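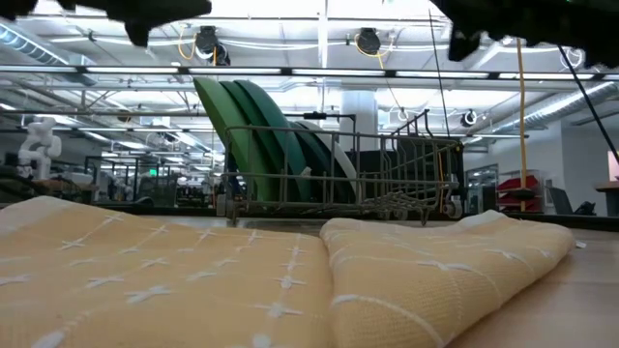 *행주와 식기 건조대. 접시는 왼쪽으로 기운 채 서로 겹쳐 세워져 있다.*

# Horerine: 건조대 위 그릇 정리 기록

그릇을 식기 건조대에 세우고 빼는 일을 찍은 사진 묶음과, 거기에 붙인 라벨에 대한 문서다. 버전은 4이고, 앞선 세 버전은 라벨 기준이 달라서 섞어 쓰면 안 된다. 관리자는 Zorica Pavlović이며, 본문의 의견도 대체로 관리자의 것이다.

먼저 말해 두자면, 나는 이 자료로 "설거지 후 정리"라는 집안일 전체를 이야기할 수 있다고 믿지 않는다. 그런 제목을 단 자료는 이미 많고, 열어 보면 대개 접시 몇 장이 가지런히 서 있을 뿐이다. Horerine도 크게 다르지 않다. 기름때도 없고 눌어붙은 냄비도 없다. 쓰기 전에 그 점을 감안해 주기 바란다.

## 구성

| 항목 | 내용 |
|---|---|
| 사진 | 2,000장 |
| 라벨 | 사진마다 한 건, 총 2,000건 |
| 정리 회차 | 25회 |
| 주요 물건 | 접시, 얕은 그릇, 철사 건조대, 행주 |
| 라벨 언어 | 한국어 |

회차마다 그릇의 조합과 건조대 방향을 바꾸었다. 조합을 고르게 맞추려고 한 적은 없다. 초록 계열 그릇이 유난히 많은데, 구할 때 그 색이 가장 많이 남아 있었기 때문이다. 색 분포로 통계를 내려는 사람에게는 권하지 않는다.

## 물건에 대한 메모

**건조대.** 회색 철사로 된 격자형이고 아래에 작은 바퀴가 달려 있다. 바퀴 달린 건조대가 편하다는 말을 여러 번 들었지만 나는 아직 설득되지 않았다. 그릇을 한 장 밀어 넣을 때마다 몸체가 같이 움직일 여지가 생긴다. 라벨의 `rack_shift` 항목은 그래서 추가했다. 값이 비어 있으면 확인하지 못했다는 뜻이고, 움직이지 않았다는 뜻으로 읽으면 틀린다.

**접시.** 세워 두면 색과 가장자리 곡선만 남는 경우가 많다. 진한 초록 접시가 밝은 초록 접시 뒤로 들어가면 좁은 띠 하나로 보이고, 라벨 작업자들이 가장 많이 다툰 것도 이런 띠였다. 규칙은 간단하게 정했다. 띠라도 색이 구분되면 한 장으로 적는다. 색이 구분되지 않으면 적지 않는다. 이 규칙이 정확하다고 주장하지는 않겠다. 다투는 시간을 줄였을 뿐이다.

**얕은 그릇.** 접시와의 경계가 애매하다. 옆에서 보면 깊이가 드러나지만 위에서 보면 거의 구별되지 않는다. 버전 2까지는 모두 `plate`였고, 버전 3에서 `bowl_shallow`를 분리했다. 분리한 뒤 라벨이 나아졌느냐고 묻는다면, 일치하지 않는 칸이 다른 칸으로 옮겨 갔다고 답하겠다.

**행주.** 옅은 주황빛이 도는 노란 천에 가는 흰 줄과 십자 모양 흰 땀이 있다. 접힌 상태를 적는 칸이 있는데, `folded`와 `crumpled` 두 가지뿐이라 실제 모양을 담기에는 턱없이 모자란다. 크게 두 겹으로 접혔으면서 한쪽이 불룩 솟은 천은 어디에 넣어야 하는가? 우리는 `folded`에 넣었다. 반대로 넣었어도 할 말은 있었을 것이다.

## 겹침 문제

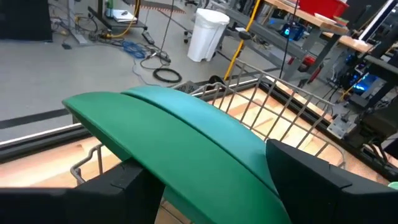 *초록 그릇과 청록 그릇. 사이에 가는 어두운 틈이 보인다.*

두 그릇이 거의 맞붙어 있을 때 `touching`으로 적을지 `gap`으로 적을지가 오래된 논쟁거리다. 바로 위의 사진은 `gap`으로 분류한다. 틈이 끝까지 이어지는지는 묻지 않는다. 가는 틈이라도 보이면 `gap`이다.

Kamel 지침은 이런 경우를 모두 `stacked`로 묶는다. 처리하기는 편하겠지만, 나란히 기울여 세운 그릇과 포개 쌓은 그릇은 부엌에서 전혀 다른 상태다. 전자는 바람이 통하고 후자는 물이 고인다. 건조대에 관한 자료가 이 둘을 구별하지 않는다면 무엇을 기록하려는 것인지 모르겠다. Kamel에서 변환한 라벨을 쓰는 사람은 `stacked`를 다시 확인해야 한다.

물기 여부도 적지 않는다. 무광 표면의 그릇은 사진으로 젖었는지 말랐는지 판단하기 어렵고, 표면에 부드럽게 비치는 빛은 물 없이도 생긴다. 버전 1에 있던 `wet` 칸은 삭제했다. 그 칸을 되살리자는 요청이 가끔 오는데, 눈으로 가려낼 방법을 함께 보내 주면 검토하겠다.

## 라벨 형식

한 줄에 사진 한 장이다.

```
round, items, order, contact, cloth, rack_shift, note
```

- `round`: 정리 회차
- `items`: 건조대에 있는 그릇의 종류와 색
- `order`: 왼쪽부터의 순서. 판단할 수 없으면 비운다
- `contact`: `touching`, `gap`, `unclear` 가운데 하나
- `cloth`: `folded`, `crumpled`, `none`
- `rack_shift`: 앞 사진과 비교한 이동 여부
- `note`: 자유 기재. 대부분 비어 있다

`order`의 왼쪽은 사진을 보는 사람의 왼쪽이다. 찍은 위치가 다르면 순서가 뒤집힐 수 있으니, 서로 다른 방향의 사진을 그대로 비교하지 말 것.

색 이름은 작업자가 본 대로 적었다. 청록과 초록의 경계는 조명에 따라 흔들린다. 한쪽만 밝은 자리에서는 나무 상판조차 다른 색처럼 보이는데, 그릇 색이 그보다 믿을 만할 이유는 없다. Dorell 색표에 맞춰 보려다 그만두었다. 칸은 깔끔해졌지만 원래 뭐라고 보았는지가 사라졌다.

## 쓸 만한 곳과 그렇지 않은 곳

겹친 그릇의 경계를 찾거나 세워 둔 순서를 읽는 연습에는 쓸 수 있다. 천의 접힌 모양을 보는 데는 조금 부족하다. 수납 효율을 비교하는 데는 쓰지 말기 바란다. Pradetti 쪽에서 "가장 효율적인 배열"을 뽑아 달라고 한 적이 있는데, 여기에는 효율을 잴 기준이 없다. 접시를 왼쪽으로 기울였다고 해서 그쪽이 더 낫다는 뜻도 아니다.

## 알려진 오류

- 초기 회차 일부에서 `bowl_shallow`가 `plate`로 남아 있다.
- 건조대 철사에 걸린 작은 부품이 `items`에 들어간 줄이 있다. 그릇만 적는 칸이므로 지워야 한다.
- 행주에 달린 흰 꼬리표를 별도 물건으로 적은 줄이 있다. `cloth`에 포함하는 것이 맞다.
- 4월에 고친 줄은 `note`에 `rev`라고 표시했다. 표시가 없는 줄이 모두 옳다는 보장은 없다.

오류를 발견하면 회차와 줄 번호, 그렇게 판단한 근거를 적어 보내 달라. "이상해 보인다"만으로는 고치지 않는다. 접수한 내용은 Zorica Pavlović이 원본 사진과 대조한 뒤 다음 버전에 반영한다.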